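Skeltdale Operator Manual
Section 4: Working near fixed furniture and wet-room walls

4.1 Before you start

Read this section before you run the Skeltdale arm in a bathroom, utility room or any other tight space. It applies to the Heltau wrist unit and to the older Skarik wrist unit, except where noted.

Caution: Keep people and pets out of the arm's reach while the drive is on. In a small room, that usually means everyone stays outside the door.

1. Press the stop button and check that the status light turns red. Release it only when the room is clear.
2. Clean the finger pads with a dry cloth. Do not use soap or oil.
3. Set the speed limit to 10 percent. Leave it there until you have finished 4.3.
4. Check that the cable runs behind the base and does not cross a doorway or track.

Note: The speed limit goes back to its default after a restart. Set it again each time.

4.2 Setting the keep-out zones

A keep-out zone is a part of the room the arm may not enter. Every wall, rail and piece of furniture needs one before the first run.

1. Open Zones on the handset and choose New.
2. Drive the arm by hand to each corner of the object and press Mark.
3. Add a margin of 68 mm on all sides. Use more for glass.
4. Save the zone under a name that another operator will understand. "Shelf left of door" is fine. "Zone 3" is not.

Light furniture can move when it is touched. If a shelf or stool has shifted, delete its zone and mark it again. Do not edit the old one.

4.3 First approach to a slatted shelf

Slats and gaps are hard for the depth sensor to read. It may see through a gap to the wall behind and report more room than there is. Tile makes this worse when it reflects light – turn off any lamp that shines straight at the wall.

1. Start with the fingers open and pointing at clear floor.
2. Move in at the set speed. Keep a thumb on the stop button.
3. Watch for rounded board ends and screw heads. The fingers can catch on both.
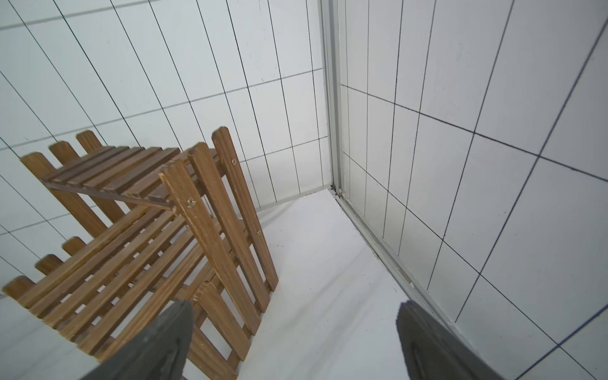

4. Stop when the handset shows the first distance warning. Compare the reading with a tape measure.
5. If the two differ by more than 5 mm, back out the way you came and run the sensor check, code 2274.
6. Repeat from the other side if there is room.

Caution: Never push a shelf aside with the fingers to make space. Stop the arm and move the shelf by hand.

Floor tracks and door channels need a zone of their own. Dirt in a groove does no harm to the arm, but a fingertip lowered into one can bend.

4.4 After the run

Park the arm, press stop, and write the zone names and any warnings in the log. Error 3272 means a zone was crossed. Do not clear it until the zone has been marked again and 4.3 repeated in full.

Replacement finger pads are listed in the Rungrueang parts sheet.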